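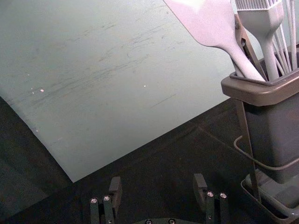
# Placing utensils in a divided holder: good practice for two-arm stations

This procedure applies to all Vullow two-arm stations at the Drosavgate site. Operators must have completed the Fonetti induction before working at a table.

## Preparing the table

1. Lay the black cloth smooth and stand the holder upright.
2. Limit arm speed to 20 per cent for the first run.
3. Keep people 900 mm clear of both arms while they are powered.
4. Confirm that no cable loop can catch on the holder.

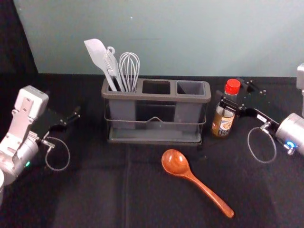
Glass items may share the table only when the operator has checked the path of the nearer gripper. A spoon or ladle must be approached from above, and one arm alone should handle it – the other stays open and still.

## Placing the utensil

1. Lift the utensil clear of the rim before moving sideways.
2. Pause above the chosen compartment.
3. Lower it slowly, and open the fingers only when the utensil is supported.

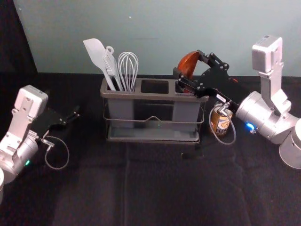 If the utensil touches the rim, stop the arm and raise it again. Do not correct the position by hand while power is on. After 4 failed attempts, end the run and record it in the Zapata log.

Gripper fingers are to be inspected every 500 runs, and any loose screw tightened before the station returns to use.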